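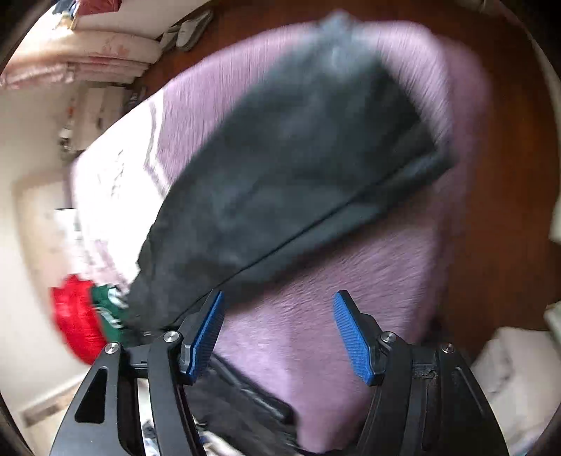 Lakano College, Introduction to Automation
Handout for Week 11: Can machines do the chores yet?

Last week we covered the Sultham packing line, where one arm moves 1,000 cartons a shift and hardly ever drops one. This week is about laundry. A carton has a shape the program can rely on. A pair of pants on a bed does not.

Terms to know
Rigid object: keeps its shape when picked up.
Deformable object: changes shape when touched. Clothes, towels, bags, bread dough.
State: what the machine has to know before it can choose its next move. For a carton this is position and angle. For a sweater there is no short list.

Why folding is hard
1. Finding the edges. A dark garment on a soft blanket can hide its own sleeves and hems. Seams and rolled edges help, but a seam can look like a fold.
2. Picking up one layer. Two fingers can close on the garment, or on the garment and the blanket together. People feel the difference. Most grippers have no way to.
3. Keeping track. Once cloth is lifted it hangs in a new shape and the first measurement is out of date.
4. Sorting. Red, green and dark items may all be on the same bed, and each has its own place to go.

Case for discussion: the Haworth trial
The trial used a two-finger arm and 506 garments, fed one at a time onto a flat white table. T-shirts and towels went well. Pants were slower. Anything inside out was set aside for a person. The team then moved the arm to a made bed and stopped after one day. Read the Flelovholm report alongside it. That group collected 2,000 short recordings of people handling clothes with hand-held grippers and trained an arm on them. Results on a bed were better, though still well behind a person in speed.

Where things stand
Shop floor, same part every time: yes, for years.
Shop floor, mixed parts in a bin: often, with someone nearby.
Home, floor vacuuming: yes, if the floor is clear.
Home, folding and putting away: in parts, slowly.

For next class
Fold one shirt at home and write down every time you change your grip. Bring the list. Read chapter 6, sections 1 to 3.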